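4.2 How the demonstrations were gathered

Much of the recent writing on hand-held collection treats the gathering stage as solved. An operator picks up two grippers, does the task, and the recording is handed to the learner. We think this skips over most of what decides whether the learner gets anything useful, and we set out our own procedure in more detail than is usual so that readers can judge it for themselves. We are not sure it was a good procedure. It was the one we could keep up.

All sessions took place at the Irkley site. The task family was tabletop tidying: the operator begins with a storage bin and a few household objects on a covered table and puts the objects into the bin, using either hand or both. Each operator held one gripper per hand. The grippers carry marker plates, from which their poses are recovered after the session, and both are wired. A third view was taken from the operator's head. We refer to the whole arrangement as the Wumik rig, after the software that aligns the streams.

Two operators, Precious Ndlovu and Toàn Ninh, did nearly all of the recording. Deolinda Henriques set out the objects between takes and decided whether a take was kept. We mention the division of work because it matters to what follows. A data set made by two people is a record of how two people tidy a table, and the common practice of reporting only the number of takes hides this completely.

In total we recorded 745 takes and discarded 206 of them. The discard rate is higher than the rates we usually see reported, and we do not believe our operators were clumsier than anyone else's. We suspect that other groups discard just as much and count from a later point. Where a paper gives a figure for "successful demonstrations" with no figure for attempts, the reader should ask what happened to the rest.

The reasons for discarding were, in falling order of frequency, loss of a marker plate from view, misalignment between the streams, and an operator pausing long enough that the take no longer looked like one continuous action. The first of these deserves a closer look. Pose recovery depends on the plates being seen, and the plates are seen best when the operator holds the grippers in positions that people do not naturally choose. By the end of December both operators had learned to keep their wrists turned outward. The recovered poses improved. Whether the demonstrations improved is another matter – the learner was now being shown a way of reaching that exists only because of the sensor.

The objects were chosen to cover one rigid and one soft case in the same take. Earlier work at Ivanyshyn used rigid objects only, and the strong results reported there have not, in our hands, carried over to cloth. A cloth has no fixed shape to grasp, its outline changes with every touch, and two takes that start from the same instruction rarely start from the same state. Figure 3 gives a typical layout, with the left gripper at the cloth, the right gripper at the rim of the bin, and a toy car lying on the sheet between them.
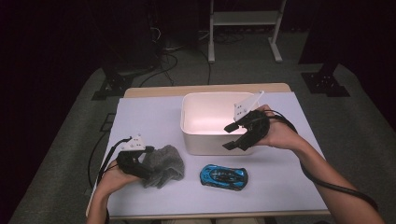 Figure 3. Operator's view during a two-object take on the Wumik rig. Both gripper cables run off the sides of the table. Mean number of objects per take across the full set is not reported, as the set mixes layouts.

4.3 What the takes do and do not show

The figure is useful for one further point. With one hand at the cloth and the other at the bin, it is tempting to label the moment as coordinated two-handed behavior, and our first annotation scheme did exactly that. Wellington Rezende, who wrote the scheme, later withdrew the label. A single image gives the positions of both grippers and says nothing about whether one hand's position depends on the other's. Even over a full take, the two streams can be busy at the same time without being coordinated in any sense a learner could use. We now label each hand separately and leave the question of coordination open.

A second doubt concerns the cables. They restrict how far each gripper can travel and which way it can comfortably turn, and both operators reported planning their reaches with the cable in mind. None of this appears in the action labels. A policy trained on these takes may copy the detour without having the cable, and we have no clean way of measuring how often it does. Tainá Conceição suggested repeating a subset with the cables taped to the forearm. We did this for 45 takes and found the paths shorter, but the same operators were also by then more practiced, so we draw nothing from it.

A third doubt is plainer. The sheet and the room stayed the same throughout. We made no attempt to vary the background, and any claim that the trained policy "generalizes" would be a claim about the objects alone. The Uvbridge tests in Section 6 were run partly to find out how badly this hurts. It hurts a good deal.

We also held back 5 layouts from training. Readers may find that number small, and it is small. Each held-back layout had to be set by hand, checked against the recorded start, and run again under the same conditions, and the checking took longer than the recording had. We would still prefer a reader to distrust our test for being short than to trust a longer one in which the layouts had quietly drifted toward the training set.

The files, including the discarded takes, were frozen on 1st March and have not been edited since.

12 Shares
3 Comments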